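## Notes on renewing a shared workshop lease

The lease on our unit at Prakside comes up for renewal in January, and I have spent several evenings reading it in full. Members are asked to note the following before the meeting on Sunday.

The present term is 18 months. Bedeo, the managing agent, has offered a further 34 at the same rent, with service charges reviewed once a year. The break clause requires nine weeks' written notice - a point that was overlooked when we signed.

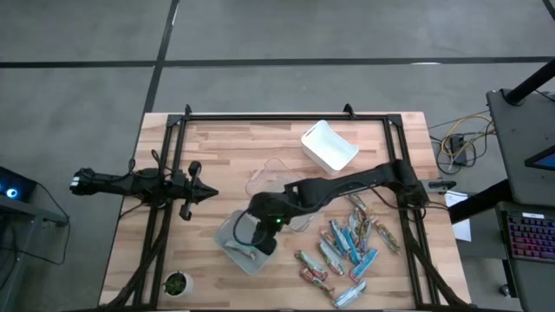

One member wrote in to ask whether a longer term was wise at all, given that the service charge has no upper limit and the roof repairs at Terusetti Yard were billed to tenants in full. The concern is a fair one. I have requested a cap in writing and have not yet received a reply.

Insurance remains our responsibility under clause 11. The current policy with Bahrami covers contents and public liability, but it does not extend to goods left in the corridor overnight. Members who store timber there should move it inside by 9 p.m.

Copies of the draft lease are in the blue folder by the sink.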